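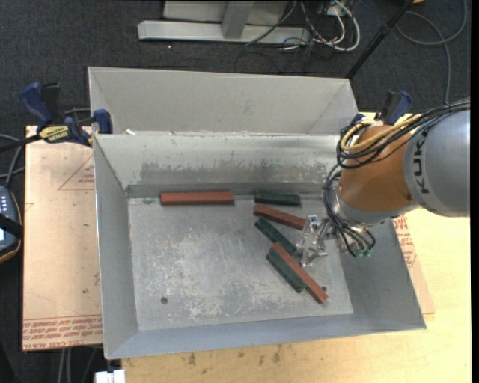
Finally trying the Soseo gel-effect polishes I bought in February. I'll post as I go. No lamp needed, two coats plus their own top coat.

---

Base is the Storine ridge filler because my thumbnails are awful at the moment. It takes longer to dry than I'd like. I gave it 4 minutes and it was still a bit tacky on the left hand.

---

First colour is Quiambao, a dusty plum. The formula is thin on coat one and goes patchy near the cuticle. Coat two sorts most of it out. I did a third on my index fingers and couldn't see any difference, so don't bother.

---

The brush is wide and flat with a rounded end. Fine for thumbs, too big for my little fingers. I had to clean up both with a cotton bud and remover.

---

Second colour is Tavum, sold as a grey cream. On me it leans lilac. Consolacion Fajardo swatched it last week and got a proper grey, so it may depend on your skin tone. Have a look at hers before you order.

---

Someone asked about the smell. Strong. Open a window.

---

Price: I paid 300 pesos a bottle in the sale. They're back up to 400 now. At the sale price I'd buy more, at full price I'd stick to one shade and the top coat.

---

@ Jayson Villanueva yes, the top coat works over other brands. I've used it over two cheap creams and it didn't drag the colour or shrink at the tips.

---

Wear update, day three. Quiambao has a small chip on the right thumb and some wear at the tips. Tavum has no chips, but I've only got it on my ring fingers and they don't do much work.

---

Day five. Two more chips, both on the right hand. I wash up without gloves, so you may do better than me.

---

Removal was easy. Plain acetone, one cotton pad per hand, no staining from either shade. I was expecting the plum to leave something behind.

---

Noel Sebastian has the red from the same range and says it stained badly even over a base coat. I haven't tried that one.

---

Keeping Quiambao. Tavum is going in the swap box, around 65% full if anyone local wants it. Message me and I'll drop it off at the weekend.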